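Search this manual
Enter keyword Go
Print this page | E-mail this page

Dulberg 4 Drip Coffee Maker
Section 2: First Set-up and Daily Use

Please read this section before you connect the machine to the power. Keep the manual in the kitchen, so other persons in the household can also find it.

2.1 Choosing the place

1. Put the machine on a flat and dry countertop. Stone, tile and sealed wood are all suitable. On polished stone the feet can slide a little when the surface is wet, so wipe it first.
2. Leave free space above the lid. The steam goes up and can damage the underside of a wall cabinet after some months.
3. Lead the cable behind the machine. It must not hang over the front of the counter and it must not touch the warming plate.

CAUTION: Do not use the machine on a stove, also not when the stove is switched off.

2.2 First rinse

Before the first coffee, the machine must be rinsed with clean water only. A light smell of plastic is normal the first time and goes away.

1. Open the lid and take out the filter basket. Remove the paper strip under it.
2. Put the basket back. You will hear a click.
3. Fill cold water up to the mark 4 on the tank.
4. Put the empty jug on the plate and close the lid.
5. Press the round button. The lamp is green during the rinse and goes off at the end.
6. Pour the water away and let the machine cool down with the lid open.
7. Do the same one more time, in total 2 rinses.

Note: If you have the older Stöckli paper filters at home, you can use them up. They are slightly higher than the basket, so fold the top down by one finger.

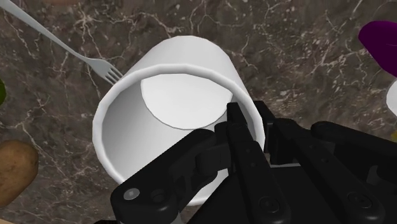
2.3 Brewing

1. Fill cold, fresh water. Do not fill milk, tea or carbonated water in the tank.
2. Put a paper filter in the basket and add medium ground coffee. One level spoon for each cup is a good start. Very fine coffee will block the filter and the basket can overflow.
3. Close the lid completely. The machine will not start with an open lid.
4. Press the round button. You can take the jug away for a short moment, as the drip stop holds the coffee back, but please put it back before you finish pouring milk or looking for sugar.
5. Switch off when the jug is empty. The plate stays hot for a while.

CAUTION: Never open the lid during brewing. The water under it is near boiling.

2.4 If the lamp blinks

Slow blinking means that the tank is empty. Fill water and press the button again.
Fast blinking means that the machine needs descaling. Use the Ilivetti liquid or citric acid from the supermarket. Vinegar is not recommended, as it makes the rubber seal hard.
If code 519 is shown, pull the plug, wait until the plate is cold and try again. When the code comes back, contact the service and have the serial number ready. You find it on the bottom of the machine; empty the tank before you turn it over.

Continue with Section 3: Cleaning and Descaling, page 23.

Back to top | Contact Kundside Service | © Dulberg. Text revised Mar 1, 2020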